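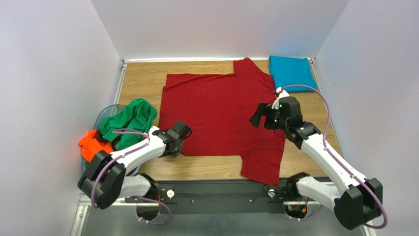
The Raltska folding board costs $47, and for that you get four plastic panels, a strip of hinge down each side, and a leaflet. I have used mine since January. My position before it arrived was that a folding board is a thing you buy once, use twice, and find behind the dryer when you move out, and I have tried to be fair to it in spite of that. The sales page talks a lot about "any garment, any fabric." Fine, but most of what goes through my house is a plain short-sleeved T-shirt like the red one, laid face down with the collar to the back and a few soft creases running across it, and if a board can't deal with that then I don't care what it does with a silk blouse. The goal is something like the turquoise one in the back corner, a rough rectangle with a squared edge facing you. You can get that with your hands. The question is whether $47 worth of plastic gets it faster, or better, or at least with less swearing.

A word on where I'm coming from. I do the laundry for five people, two of whom change shirts as a hobby. I learned to fold from my mother, who did it against her chest while watching television, and her stacks were straighter than anything I've made since. So I start out suspicious of equipment.

Setup

There isn't much. The board comes folded in a sleeve that is slightly too tight for it, and I tore the sleeve getting it out. Opened up, it is bigger than I expected from the listing. It wants most of a kitchen table, or a bed, and on a bed it sinks and the panels don't swing cleanly. Raltska says it can be used "on any surface." It can be used on a hard, flat one at waist height. On the carpet it works too, if you like kneeling.

The leaflet shows six drawings. Drawing four has the arrow pointing the wrong way, and if you follow it you end up with a shirt folded around the board. I wrote to the address on the back about this and got a polite reply from a Marek Hrubý, who said the drawing had been corrected in the newer leaflet. I asked for the newer leaflet. I am still waiting for it.

What it does well

T-shirts, mostly. Left panel over, back. Right panel over, back. Bottom panel up, and you're done. After the first basket I stopped thinking about it, and the shirts came out the same width every time, so the stack doesn't lean. In a shallow drawer this matters more than I would have guessed. My husband, who has never folded a shirt to my satisfaction in his life, folds them to my satisfaction with the board. I'll give it full marks for that.

Pillowcases also come out well, and so do dish towels if you skip the side panels, but at that point you are folding a towel in half with a machine.

What it doesn't do

Speed is the big claim, and I don't buy it. The box says "twice as fast." I raced it on an ordinary Sunday load, half by hand and half on the board, and the halves finished close enough that I wouldn't bet on either. The folding itself is quick. What eats the time is laying the shirt down flat and square in the first place, smoothing out the shoulders, getting the sleeves where they belong. The board does none of that for you. If you put a shirt on crooked you get a crooked shirt, very neatly folded.

Long sleeves are a nuisance. They hang off the sides and have to be tucked in by hand before the first panel goes over, and the leaflet has no drawing for it. Hoodies are hopeless. The hood makes a lump, the bottom panel won't close over it, and the whole thing springs open again while you're looking at it. Children's clothes are too small for the panels, so you fold air on both sides. There is a child's version, naturally, at extra cost.

Then the hinges. Mine are plastic strip, thinned out where they bend, and there is already a white line along the left one. I don't know how long it has. I wouldn't be shocked if it went before summer.

Against the others

I have borrowed the Samonte, which is cardboard with a wipeable coating and costs $11. It slides around more and feels like what it is. It folds a T-shirt exactly as well. My neighbor's is going on its second year — taped on one side, but going.

The listing I bought from had 938 reviews, nearly all with five stars, and a good many of them written the day the thing was delivered. I'd like to hear from those people now. The longest one, signed Primo Sorrentino, calls it "life-changing" and then mentions that he hasn't tried it on shirts yet.

Should you buy it

If someone in your house refuses to fold because their folding is always wrong, then yes, possibly, though I'd get the $11 one. If you already fold decently and hope to save time, no. Mine is staying out for T-shirts until the hinge goes. Then I'll probably cut a new one from a moving box and see if anybody notices.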